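Search the notebook
Enter keyword
Go

Workshop notebook — Derell sorting shed

3 Jun 2024

Carried on with the odds-and-ends bins. The Nevach boxes are all through now, so this is the first of the Bozkurt lot, 4 boxes, taped shut and stacked under the long bench. Opened one. The other three can wait until the shelf by the door is clear.

Same rules as in January, written out again as I could not find the old page:

Anything that goes in a mouth or has been in one — out.
Anything with a battery door — separate tray, do not test it at the bench.
Balls, rings, cups, stacking things — grey bin, then wash.
Figures and animals — grey bin, then look at the paint under the lamp.
Blocks — grey bin if sound. If the surface is breaking up, dust tray.
Anything we can't name — leave it in the bin until two people have looked.

The last rule is the one that slows us down, but I would like to keep it. The Nevach boxes had a part that went in the scrap and was the lid of something we found two boxes later. The box is still on the shelf with no lid.

Bin floors need wiping before the next lot goes in. I said this last time and did not do it. Grey dust on grey plastic is easy to ignore until you pick up something pale and see your own thumbprint on it. Damp cloth, then dry cloth. Not the blue spray, it leaves a film and things slide about.

Put a small mixed set into the front bin in the afternoon and left the second grey bin behind it. I wanted a spread of shapes, with nothing that nests and no two pieces the same, to see whether the categories on the sheet hold up.
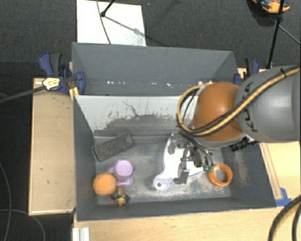 Front bin, mixed set. White paddle-shaped piece on the right, with the orange ring next to it.

Notes on the pieces, in the order I wrote them down.

White paddle shape. Wide body, short rounded handle, round hole near the end of the handle. I had it down as a kitchen thing, Hacer Kocabaş thinks it belongs to a game. The hole would do for hanging it up either way. Entered as "paddle shape, white" and left the use blank. Please leave it blank until one of us finds a match.

Orange ring. Could be from a stacking set, could be a throwing ring. Measured 51 mm across the opening with the good calipers. Goes under Rings. If a post or a base comes out of the other three boxes, try this on it first.

Light purple piece. Cup-like, flared bits sticking out round the lower part. The sheet has Cups and it has Other, and I have changed my mind on this one twice. Currently Cups. Hacer's view is that a cup should stand up and hold water and we have not tried either with this one. Fair enough. Try it at the sink and write the answer here.

Orange ball. Slight texture to the surface. No trouble placing it. Wash with the rest of the balls, and use the soft brush.

Dark grey block. Top looks rough. I can't say yet whether it was made that way or has worn. If it marks a sheet of white paper when rubbed, it goes to the dust tray. If not, Blocks.

Small toy figure, black, brown, orange and yellow. Lamp check still to do. Four colours on something that size means plenty of edges for paint to lift from, so take it slowly and turn it over.

On the sheet itself: the "colour" column is fine but the "shape" column is doing too much. People write "round" for the ball and "round" for the ring and then the search brings up both. Suggest we use Ball, Ring, Disc and Cup, and stop writing "round" altogether. I have gone back through 129 lines and changed them. The rest are in the older file, which will not open on this machine. Hacer has it on hers.

Labels. We started on a roll of 600 and I am not going to work out what is left, but the roll is thin. Nemura do the same size with a better glue. The ones we have peel off anything textured within a day or so — I found two stuck to my sleeve at lunch. For balls I would give up on sticking and use a tie-on bag instead.

Lamp: the arm droops when it is set past halfway. Tightened the wing nut, still droops. Needs a washer. There is a jar of them on the windowsill but they are all too small, I tried.

Taped the corner of the mat down again.

To do:

— wipe both bins
— white paper test on the block
— sink test on the purple piece
— lamp check on the figure
— ask Hacer for the older file
— order labels, and a pack of tie-on bags with them
— move the finished Nevach boxes off the shelf by the door

Added later, before locking up: Hacer came by and read the above. She is happy with Ball, Ring, Disc and Cup but wants Block kept as its own heading and not folded into Other. Agreed, I had only missed it off the list. She also says the damp cloth is in the wrong bucket. Moved it.

Recent entries
Bozkurt boxes: where they are stacked
Nevach boxes, finished list
Wash day: brushes and trays
Which tray for battery doors
Calipers — please put them back in the case

Derell sorting shed notebook | Contact: leave a note at the bench | © Derell | Back to top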